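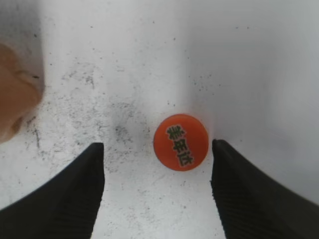

Gripper closes off center on small flat parts
posted by Umora, 9/30/20

Home-built arm, two-finger parallel gripper, wrist camera. Detection is fine, but the approach carries a lateral offset. On the orange-red bottle cap with 美年达 printed on it, the right finger sits almost against the rim and the left has a wide gap. If I close from there, one finger pushes the cap before the other touches. Hand-eye calibration was done in February with 20 poses. Where should I look first?

Gamau
Check the calibration before the fingers. If your poses were mostly translation, the rotation part is poorly constrained. Redo it with large wrist rotations - at least two different axes - and recheck the offset at two heights. If it changes with height, the camera tilt is wrong. Also clean the board. Dark specks on white will give you false blobs at a low threshold.

Lý
had the same thing, mine was a loose camera screw

Jatham
Quick test: rotate the wrist 180 degrees over the same cap. An offset that flips with the wrist is in the tool frame.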